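Teaching a Robot Arm to Pick Things Out of a Play Kitchen Sink

Posted January 17, 2024 in Builds
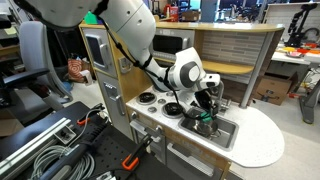

Gripper down in the sink, with a small green object and the metal pot.

I've wanted to write this one up since July! The play kitchen has become my favorite thing in the Wulik workshop, and the sink is the part everyone wants to try first. It's small, it has walls on all sides, and the faucet is right where your gripper wants to be. If you can get an arm to work in there reliably, the countertop will feel easy.

This page covers clamping, finding your coordinates, and the first pick from the sink. I'm assuming you already have an arm that homes properly and a two-fingered gripper that opens and closes on command. If you're still wiring, do the Plomska controller page first and come back.

What you need

A robot arm with enough reach to come at the sink from above
A two-fingered gripper
A toy kitchen with a real basin (a painted-on sink won't do)
A metal pot that fits in the basin with room to spare
A few small, light toys with some give in them
Bar clamps, at least two
A bench that doesn't wobble
Masking tape and a marker

Step 1. Fix everything in place

Toy kitchens are light. Ours slid a little every time the arm brushed it, and I spent a whole evening chasing an error that was just the kitchen creeping across the floor. Put masking tape on the floor at each foot and mark the corners with the marker. Then, if you bump it, you can push it back to the lines and carry on.

Clamp whatever you can to the bench. We have orange-handled clamps on ours and I would happily own twice as many. Give each one a good wiggle before you power up, and again after the first ten minutes of motion. They do loosen.

Step 2. Sort out the cables

Run the cables down the outside of the arm and leave slack at every joint. Now move the arm by hand (power off!) through the full trip, from its rest position to the bottom of the sink and back. Watch the wrist in particular. If a cable goes tight anywhere, add slack there and try again. Coil the extra on the bench, well away from the swing of the arm.

Step 3. Find the sink

Open the Paisan teach screen and set the speed to its lowest value. Jog the gripper until it points straight down over the middle of the basin, then save that position as SINK_HIGH. Ours sits at 225 mm above the counter, which clears the faucet with room to turn.

Next, lower the gripper straight down, a few millimeters at a time. Stop before the fingertips reach the bottom of the basin and save that as SINK_LOW. Keep a hand on the stop button the entire time. Metal sinks are tougher than fingertips, and I've already replaced one pair.

Always travel through SINK_HIGH on the way in and on the way out. I tried to save a second by cutting the corner once and hooked the faucet - lovely noise.

Step 4. Set the grip

Start with the toy on its own, no pot. Close the gripper on it at the lightest force setting and lift to SINK_HIGH. If it slips, go up one notch and repeat. We settled on 14 for the soft toys. Stop as soon as the toy holds through a full lift. More squeeze than that just makes it pop out sideways, and then you're crawling under the bench looking for it.

Step 5. Add the pot

This is the fun bit. Set the pot in the basin and teach a third position, POT_DROP, with the fingertips just over the rim. Save it with the gripper holding the toy, so you allow for the part that hangs below the fingers.

The sequence is then:

1. Go to the pickup position
2. Close
3. Rise to SINK_HIGH
4. Lower to POT_DROP
5. Open
6. Rise to SINK_HIGH

Run it one step at a time first. When all six look right, let it run straight through at low speed, and only then start turning the speed up.

Step 6. Keep a log

I use a plain notebook with one line per try: toy, grip setting, speed, result. My first 11 tries were all misses, every one of them to the same side, and I only saw it when I read back down the page. A small shift to SINK_HIGH fixed the lot. The notebook is now at 528 lines and I still get a kick out of every clean drop.

If it goes wrong

Toy lands on the rim: POT_DROP is off to one side. Nudge it and save again.
Arm stops on the way down: check for a tight cable before you blame the software.
Everything was fine yesterday: look at the tape on the floor.
Pot tips over: you're opening too low and the fingers are catching the rim. Raise POT_DROP slightly.

My position file is in the Prusness shared folder under "kitchen". Your numbers will be different, but the names and the order carry over. Stove burners are next, and I'm already collecting pan lids.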